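3. Preparación de la mesa y montaje del poste

Este capítulo corresponde al soporte Brallell 3010. Si su equipo es el Prelgate, el poste se coloca igual, pero el cierre inferior se explica en el anexo 2.

3.1 Antes de empezar

Despeje la mesa y compruebe que no cojea. Hace falta espacio para tumbar el poste completo, así que conviene retirar también las sillas. El montaje lo puede hacer una persona, aunque con dos se va más rápido.

Tenga a mano:
— la tela negra de protección
— el poste
— la base
— los rollos blancos
— un paño seco

NOTA. La tela viene doblada y las arrugas son normales. No la planche; el calor estropea el acabado brillante.

3.2 Colocación

1. Extienda la tela negra sobre la mesa. Deje que cuelgue por el lado en el que va a trabajar.

2. Saque la base de su bolsa y póngala a la izquierda, con el lado ancho hacia usted. Pase la mano por debajo para comprobar que no queda pillado ningún pliegue grueso de la tela.

3. Limpie el poste con el paño seco. Las huellas se marcan mucho en el blanco y luego cuesta llegar a la parte alta.

4. Apoye el extremo inferior del poste en la tela, a la derecha de la pieza blanca, y sujételo cerca del pie. Puede quedar inclinado en este paso. 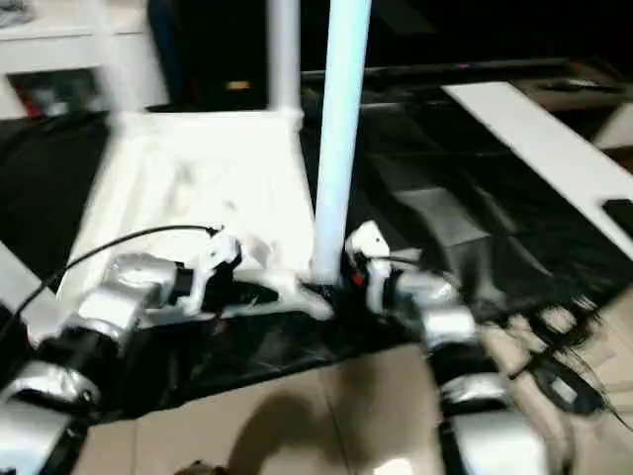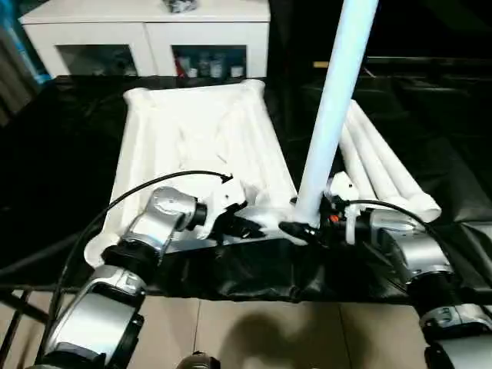
El poste blanco y la tela negra durante la colocación. En la segunda foto, los tres rollos blancos están a la derecha del poste.

5. Lleve el pie del poste hasta el alojamiento de la base y gírelo en el sentido de las agujas del reloj hasta notar el tope. No use herramientas.

6. Suelte el poste poco a poco. Si se vence hacia un lado, sáquelo y repita el paso 5.

7. Monte los rollos cuando el poste ya esté firme. El orden da igual.

PRECAUCIÓN. No levante el conjunto tirando del poste. Para moverlo, agarre siempre la base con las dos manos.

PRECAUCIÓN. Mantenga los cables fuera de la zona de giro. Un cable enganchado puede tirar el poste.

3.3 Comprobación

Mida desde la mesa hasta la marca superior del poste: deben salir 95 cm. Una medida mayor indica que el pie no ha entrado del todo. El soporte montado admite hasta 2 kg.

Si el poste sigue bailando después de dos intentos, revise la junta del pie. El recambio es la referencia 1132 y se pide a Eyvindsson, indicando el modelo.

3.4 Recogida

Retire primero los rollos, después el poste y por último la base. Sacuda la tela al aire libre y dóblela con la cara brillante hacia dentro. Guarde el poste tumbado — de pie contra la pared acaba cayéndose.

Revisión del texto: Asger Damgaard.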